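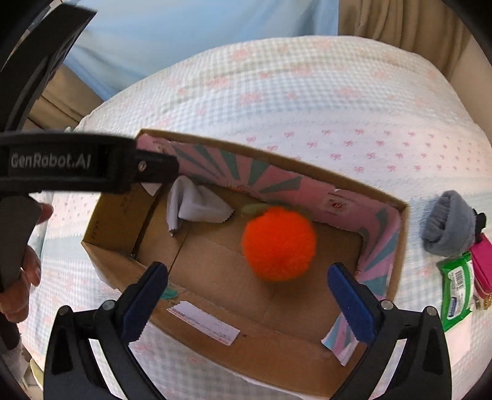

Fluffy orange ball and gray cloth in one of the reused boxes, pink paper still inside.

Jastside Toy and Cloth Swap: Your Questions
Updated Oct 7, 2021

What is it?
You send a box of small soft stuff your house is done with, you get a box of somebody else's. Same size box back, more or less. Run by Feng-yi Su from the back bedroom, so please be patient with emails.

What can go in?
Pompoms, fabric balls, bandanas, doll blankets, play cloths, scarves, felt food, hand puppets. Clean. If a kid squeezed it and liked it, probably fine.

What can't?
Anything with a battery. Glass. Slime, or anything slime has touched. Board games (pieces go missing, then I get the emails). Stuffed animals bigger than the box, you would think that was obvious.

Do I need a new box?
No, please don't buy one. Old ones with paper stuck inside, torn edges, somebody's pen marks, all ok. Just cover or peel the old shipping label on the outside. Two came back to Ristotia last month with the old address still showing and it took forever to sort out.

Should I take the old lining paper out?
Up to you. If it's glued down leave it, you will only rip the cardboard. If it's flapping, pull it.

How full?
Lid has to close flat. Fluffy things squash, but don't force it, the big pompoms get a dent and it takes days to fluff back up. One big fluffy thing and a few cloths around it is a good box. A half full box is ok too, tuck a cloth in the gaps so nothing rolls.

Weight limit?
70 ounces, box included. Most are way under.

Do cloths need to be ironed?
lol no. Washed and dry. Fold or scrunch, whatever. Loose threads on the edge, snip them first.

My pompom sheds. Can I still send it?
Shake it outside first. If it's still dropping fuzz after that, keep it home. No shedders for families with a kid under three, so tick the age box on the form!!

How do I wash a pompom?
Cool water in the sink, drop of dish soap, squeeze, rinse, roll in a towel. Air dry. Not the dryer. I have done the dryer.

When do boxes go out?
Next round closes October 22. Matches go out by email after that, then you have a week to mail yours. Late boxes roll over to the folowing round.

Who pays postage?
You pay to send yours, they pay to send theirs.

Can I ask for a color?
You can ask. There's a line on the form. Orange and green are easy, everybody seems to have orange. Purple goes fast.

Something in my box was dirty or broken
Sorry! Email with your box number and I'll see what's on the Yau shelf (thats the spares shelf, long story). No need to mail the bad one back.

Is the Vurkska list the same thing?
No, that's the yarn swap. Separate form, seperate rules.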